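[Flominar-Glas] Re: Knoten am Stiel, Polieren, Rosé

Von: Bożena Kubiak
An: Liste Flominar-Glas
Betreff: Re: Knoten am Stiel, Polieren, Rosé

Liebe Milagros, liebe Mitlesende,

vielen Dank für die ausführliche Nachricht. Ich antworte zwischen Deinen Zeilen, damit man die Fragen nicht suchen muss. Wenn ich ein Fachwort falsch gebrauche, bitte ich um Korrektur, ich habe die Glaswörter zuerst auf Polnisch gelernt und manche sind mir auf Deutsch noch immer etwas fremd.

Am Freitag, 10. Juli 2020, schrieb Milagros Pangilinan:
> Hallo zusammen,
>
> ich habe für das Gartenzimmer in Plimcombe einen Karton mit
> gebrauchten Weingläsern gekauft, angeblich alle aus der Serie
> Drarnano. Die Hälfte hat unten am Stiel, kurz vor dem Fuß, so eine
> kleine Verdickung, wie ein Knoten. Die anderen sind dort ganz glatt.
> Ist das ein Fehler, eine Reparatur, oder gehört das so? Der
> Verkäufer wusste es nicht, und in dem alten Prospekt ist das Glas
> nur von oben gezeichnet.

Das gehört so. Die Verdickung ist weder ein Fehler noch eine Reparatur. Bei Drarnano gab es zwei Ausführungen, und die mit dem Knoten ist nach meiner Kenntnis die ältere. Ich würde auf Deutsch vielleicht Nodus sagen, aber in der Glashütte, in der mein Onkel gearbeitet hat, sagte man einfach das Wort für Knöpfchen, und das gefällt mir besser. Eine Reparatur am Stiel würdest Du anders erkennen: eine geklebte Stelle hat meistens eine feine Linie, die man mit dem Fingernagel spürt, und gegen das Licht ist der Kleber ein wenig gelb. Der Knoten ist dagegen rund und überall gleich klar. Halte das Glas bitte einmal vor ein Fenster und drehe es langsam, dann bist Du sicher.

Ob die glatten Gläser in Deinem Karton auch zu Drarnano gehören, kann ich aus der Ferne nicht sagen. Miss bitte den Durchmesser von dem Fuß. In meinem alten Heft habe ich für die Größe 2 einen Umfang von 117 Millimetern am oberen Rand des Kelches nicht, sondern eine Modellnummer 117 notiert, und diese Nummer stand früher auf einem kleinen Papieretikett unter dem Fuß. Bei gebrauchten Gläsern ist das Etikett fast immer weg, aber manchmal bleibt ein matter Kreis vom Klebstoff. Bitte nicht gleich abwaschen!

> Zweite Frage: Wie poliert ihr solche Gläser? Mir ist beim ersten
> schon der Fuß vom Stiel abgedreht. Ich hielt unten fest und habe
> oben mit dem Tuch gerieben, wie meine Mutter es immer machte.

Das tut mir leid, und es ist mir auch passiert, mehr als einmal. Man darf nicht unten halten und oben drehen, der dünne Stiel verträgt diese Kraft nicht. Ich mache es so: Zuerst den Fuß polieren und das Glas dabei am Fuß selbst halten. Danach nehme ich den Kelch mit dem Tuch in die ganze Hand, direkt über dem Stiel, und mit der anderen Hand und dem zweiten Ende des Tuches poliere ich innen und außen. Der Stiel hängt dabei frei zwischen den Fingern. Das Tuch soll aus Leinen sein und schon oft gewaschen, neue Tücher lassen Fusseln. Weichspüler ist verboten, er macht einen Film, den man später bei jedem hellen Getränk sieht.

In dem Knoten sammelt sich übrigens gern Kalk, genau in der Rinne, wo er in den Fuß übergeht. Mit einem Wattestäbchen und etwas Essig geht es weg. Ich lasse den Essig 5 Minuten stehen und spüle dann mit lauwarmem Wasser nach.

> Dritte Frage, eher Geschmackssache: Sind die Gläser für Rosé nicht
> zu groß? Brzozowska hat im Frühjahr auf der Liste geschrieben, Rosé
> gehöre in ein kleines, gerades Glas. Ich finde die Tulpe schöner.

Brzozowska und ich haben darüber schon im April diskutiert und sind nicht einig geworden. Sie hat sicher recht, dass ein kleines Glas den Wein länger kühl hält. Aber ich trinke Rosé nicht so kalt, und in der Tulpe rieche ich mehr. Wichtig ist für mich, wie hoch man einschenkt. Ich gieße bis zur breitesten Stelle vom Kelch, nicht weiter. Dort hat der Wein die größte Oberfläche, und man kann das Glas noch schwenken. Wer gern mehr hat, schenkt lieber öfter nach. Bei Festen gießen die Gäste allerdings selbst, und dann ist jede Regel vorbei.

Für die Farbe ist die Tulpe jedenfalls günstig. Nach unten wird der Kelch schmal, und das Rot sieht an jeder Höhe ein bisschen anders aus. Ich stelle solche Gläser gern auf helles Holz ohne Tischdecke. Eine weiße Decke macht alles gleichmäßig, und auf dunklem Holz verschwindet der Fuß vollkommen.

> Und zuletzt: Was zahlt man für ein einzelnes? Ich müsste das
> zerbrochene ersetzen und habe Angebote gesehen, die mir verrückt
> vorkommen.

Über 20 Euro für ein Stück würde ich nicht geben, auch nicht mit Knoten. Auf den Märkten hier bekommt man sie deutlich billiger, nur muss man Geduld haben und den Rand prüfen. Fahre mit der Fingerkuppe ganz leicht um den Rand, dann merkst Du die kleinen Absplitterungen, die man nicht sieht. Auch den Fuß umdrehen. Wenn die Unterseite stark zerkratzt ist, stand das Glas lange auf Stein, und der Verkäufer soll etwas nachlassen.

Für den Versand eine Bitte an alle, die hier tauschen: Den Kelch innen mit zerknülltem Seidenpapier füllen, den Stiel extra umwickeln, bis er so dick ist wie der Kelch, und erst dann das Ganze einpacken. Zeitungspapier direkt am Glas färbt ab. Zuletzt kam bei mir ein Paket, in dem der Kelch wunderbar geschützt war und der Stiel überhaupt nicht.

Milagros, wenn Du die Füße gemessen hast, schreibe bitte die Maße auf die Liste und nicht nur an mich. Ich möchte die Tabelle mit den beiden Ausführungen endlich vollständig machen, und bei den glatten fehlt mir noch fast alles. Der Knoten, den ich meine, sitzt ganz unten:

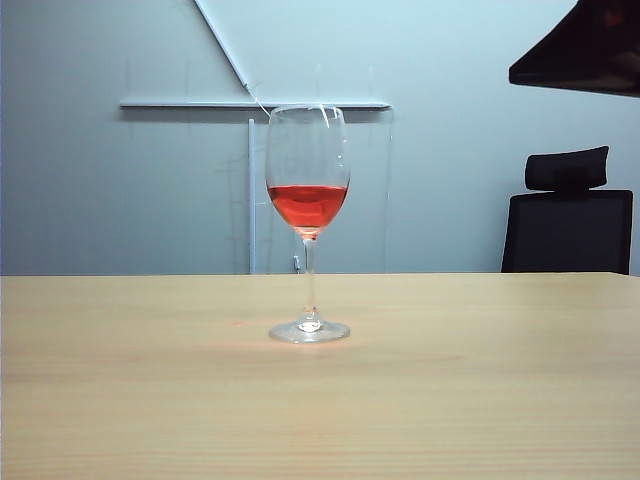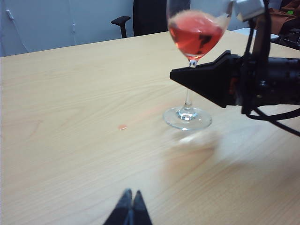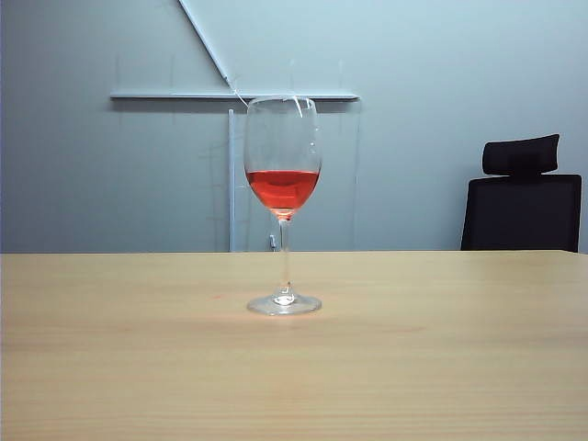 Alle drei Bilder: Stielglas mit Knoten über dem Fuß, rötlich gefüllt, auf hellem Tisch.

Mit herzlichen Grüßen
Bożena Kubiak

--
Liste Flominar-Glas
Beiträge bitte als reinen Text, Bilder am Ende der Nachricht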